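The Two-Panel Table: Seams, Surfaces and the Case for Buying Secondhand

By Amber Naylor

Extending tables have a poor reputation among people who have owned a bad one. The complaint is nearly always the same: the two halves of the top no longer sit level, the joint collects crumbs, and a glass placed across it rocks. All three faults have a common origin in the seam, and most can be measured, and in many cases corrected, with hand tools and an afternoon.

I spent part of July at Catterall, a repair workshop in Gronimthorpe that takes in household furniture and sells it on once it is fit to use. Tables make up a large share of the work. They arrive with their legs off, wrapped in whatever the owner had in the garage, and most need less done to them than the owner supposed.

The first check is for step height, the vertical difference between one panel and its neighbor. The method is simple. A steel rule is laid on edge across the seam, and feeler gauges are slid under it on the low side. The reading is taken at both ends of the joint and in the middle, then written on masking tape stuck to the underside. The workshop accepts half a millimeter on a dining table. Anything above that will catch a cloth and can be felt under a forearm.

A step that is constant along the whole joint usually points to the runners or the bearers beneath. One that grows toward one end is more often a loose screw, a missing dowel or a bearer that has twisted. If the reading is largest in the middle, the panel itself has probably cupped, and that is the slowest of these faults to put right.

Color tells the buyer very little at this stage. Pale tops with a beech grain hide dust well and show glare badly, so a shallow dent that is invisible under a ceiling light may be plain from a low angle near a window. The workshop inspects every top twice, the second time with a lamp held at bench height.

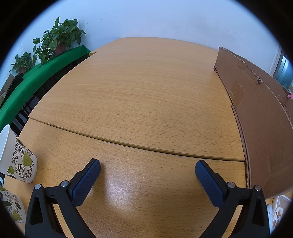
Cardboard as a working material

Corrugated board is the most useful free material in furniture repair, and a large carton opened flat is worth keeping. A single-wall sheet under a table top will protect the face while the frame is worked on from below. It should be brushed clean first. Grit pressed into the flutes will scratch a lacquered surface as readily as grit on a bare bench.

Old tape is the main hazard. The adhesive can transfer to a finish under pressure, particularly if the table is left face down overnight, so any side of the sheet with tape or tape residue on it goes toward the floor. Creases matter less, although a sharp fold under a heavy top can leave a line in soft lacquer. Torn flaps are best cut away and saved for padding clamp jaws.

Sheets are stored upright. Laid flat in a pile, they take up floor space and pick up damp from concrete.

Correcting the step

Where the fault lies in the bearers, the repair is to loosen the fixings on the low panel, insert veneer shims and tighten again, checking the rule after each screw. Catterall cuts its shims in 3 thicknesses and sands them to fit. Paper and card are avoided here, as both compress with time and the step returns.

Alignment pins deserve a separate look. Wooden pins wear oval, and a worn pin allows the panels to shift sideways as well as up and down. Replacements are inexpensive, but the holes must be plugged and redrilled if they have widened. Brass pins last longer — they also mark the opposite edge if the table is closed carelessly.

Cleaning the joint comes last. A stiff nylon brush removes most debris. Wax or grease is lifted with a cloth barely damp with soapy water, and the edge is dried at once. Raw edges should be sealed with two thin coats of shellac, lightly sanded between.

In daily use

A leveled seam will stay level for years if the table is lifted when it is moved. Dragging it loads the joint sideways. Hot mugs belong on a coaster at least a hand's width from the seam, where a spill has farther to travel before it reaches an edge. Screws underneath can be checked once a year, ideally after the heating has been on for a few weeks and the wood has finished shrinking.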